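Bottled spring water (single-serve)

Single-serve bottled spring water is drinking water taken from a natural spring and sold in small bottles meant for one person, the sort you pick up at a station kiosk or find waiting at your place at a long meeting. The bottle is usually clear plastic with a screw cap, and it is light enough to carry around all afternoon without giving it much thought.
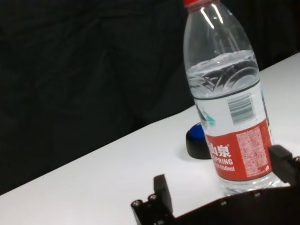

Sizes vary a good deal from one country to the next. Half a liter is common, and 550 ml is a familiar size too, comfortable in the hand and just big enough to last through a train ride. The Hemach spring, which has supplied the town of Jilalel for as long as anyone there cares to remember, is bottled by Kwiatkowski in 2 sizes, and the plant sends out 1,048 cases on a busy day in May.

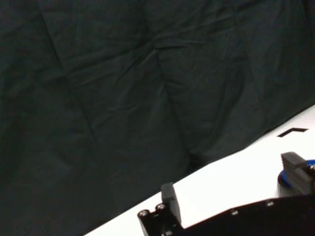

Fundov wrote on this article's discussion page that spring water and mineral water ought to be kept apart here, as people mix them up all the time, and that the taste of a spring belongs to the rock it comes through. The point is a fair one, and mineral water now has its own article, with a list of 41 springs.

Storage is a simple matter. Keep bottles in a cool cupboard, well away from sunlight and strong smells, and try to finish an opened one the same day. 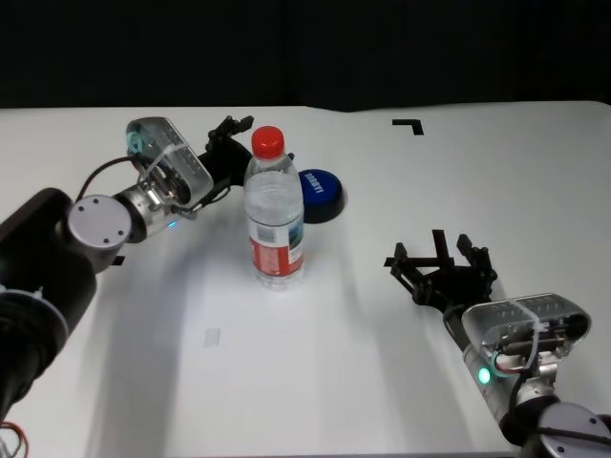
Labels are where bottlers let themselves have a little fun, though most of the space still goes to the source, the volume and the small print. Some wrap the whole body, while others are a band around the lower middle that leaves the shoulder bare. A red label under a bright red cap is easy to spot on a white table, and matching the two colors is an old and rather cheerful habit of the trade. The Kwiatkowski label has been redrawn 4 times, and the people of Jilalel still argue over which was the prettiest.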